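Posted in: Painting, Studio Notes

I spent most of April painting the same jug. It is a gray stoneware jug with a chip in the lip, and I bought it at a yard sale because it was cheap and had a good handle. I wanted to find out if I could paint one object until I stopped being bored by it. I ended up with 31 small panels, and I think 9 of them are worth keeping.

I should say what I mean by small. The panels are the size of a paperback. I cut them from a sheet of hardboard and primed them with two coats of acrylic gesso, sanded lightly in between. The paint was Kuton oil, the student line, in a short set of colors: white, yellow ochre, a warm red, ultramarine, and burnt umber. No black. I mix a dark out of the ultramarine and the umber and it does everything I need a black to do.

The first week was bad. I kept drawing the jug as a shape with a line around it and then filling the shape in. Every one of those panels looks like a sticker on a wall. The trouble was the edges. I was painting every edge with the same weight, lit side and shadow side alike, and a round thing doesn't look like that. On the shadow side the jug and the cloth behind it were almost the same value, and if I squinted I couldn't tell where one stopped. So I began leaving that side alone. I would put down the shadow of the jug and the dark of the cloth as one patch and only separate them at the handle, where I could see a difference.

That helped more than anything I'd read. I have a shelf of books about still life and most of them say to squint. I had always squinted for a second or two and then opened my eyes again and painted all the detail I could see. Now I squint for the whole first half hour. It gives me a headache some days.

The second problem was the tabletop. In still life paintings the table is usually a third of the picture or more, and I had been treating it as the part I did at the end with whatever was on the brush. I went to the Leone gallery on a weekday when it was quiet and looked at nothing but tables. They have a room of small Dutch and French still lifes and I stood in there for most of an afternoon. The tables were hardly ever one color. They got cooler toward the back. There was often a slightly lighter band along the front edge, and the cast shadows were softer the farther they got from the object. In one French picture the painter had let the brown ground show through for half the table and just scrubbed a thin gray over the rest.

I also noticed how many of them had the table running straight across, parallel to the bottom of the picture. I'd been setting mine at an angle, thinking it was livelier. A straight band is calmer and it gives you somewhere to put things.
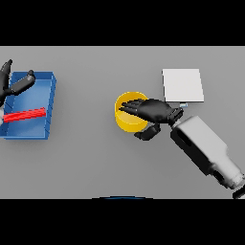
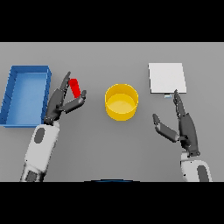

Gray tabletop, blue tray at the left. Both are computer renderings.

When I got home I moved my table so the front edge was square to the easel and I lowered my stool. Sitting lower makes the tabletop a narrow strip and the jug stands up against the wall. Sitting higher opens the table out and you see into the mouth of the jug. I did a run of panels from each height. The low ones were easier and I like them better, though the ellipse at the top of the jug nearly closes up and you have to be careful or it turns into a straight line.

Ellipses took up a lot of time. My habit was to make the ends pointed, like a football. I practiced them on newsprint with a soft pencil, 100 to a session, using my whole arm. Most were terrible. By the end of the month I could get a decent one in two or three tries, and I could get one in paint if I did it early while the surface was still thin.

Someone is bound to ask about the lamp, so: it's an ordinary clamp lamp with a daylight bulb from Predex, hung on the left and a little above the setup. I tried window light first. It was prettier, but I paint after work and it was gone by the time I had my brushes out. With the lamp the shadows stay where they are. The drawback is that the same lamp lights the setup and part of the panel, and there is glare on wet paint. I ended up with a second, weaker lamp behind me.

On color I don't have much to report. The jug is gray, the wall is gray, the cloth is a dull green. I chose it that way on purpose so I would have to deal with values first. Around the twentieth panel I put a lemon beside the jug and it was a shock. Everything I had mixed up to then looked purple next to it. I kept the lemon for three panels and then took it away again. It was doing all the work.

I scraped down the worst panels and reused them. If you do this, scrape while the paint is still soft and wipe with a rag. I left a few too long and had to sand them with 600 grit, wet, and that took all evening and made a mess of the sink.

The nine I kept are on a narrow shelf in the hall. They aren't the most finished ones. A couple of them have big areas that are barely covered, and one has no handle to speak of, just a dark notch where the handle joins. My favorite is the one I did fastest, in under an hour, when I was tired and didn't feel like fussing with it.

I have put in for a table at the Asis open studios this fall and I plan to bring all nine, unframed. I haven't decided on prices. I'd thought of selling them as a set, but I suspect people want one small jug and not nine.

Next I want to try the same thing with a glass bottle. I set one up last night and did a pencil drawing of it. The neck is crooked in the drawing and I can't tell yet if the bottle is crooked too.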